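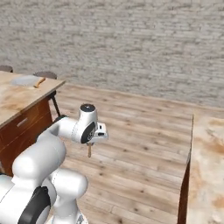 I spent most of the week in the simulator with two grippers on the same arm, the Sollero and the older Leiva. The test was simple: hold a thin wooden stick upright over the floor between the two tables and keep it there while the wrist turns.

The Leiva dropped it in 6 of 135 runs. The Sollero did better on drops but let the stick tilt more, and I think that comes from my friction settings – I copied them from an old Traddale project and never checked them. Štefánia Beneš sent me her values, so I'll run the whole set again with those.

I also switched controllers halfway through, from position to impedance. It was slower to tune and the fingers closed more gently.

Next up is the plate. It's flat, and I don't expect either gripper to like it. Results in August if the real arm is free.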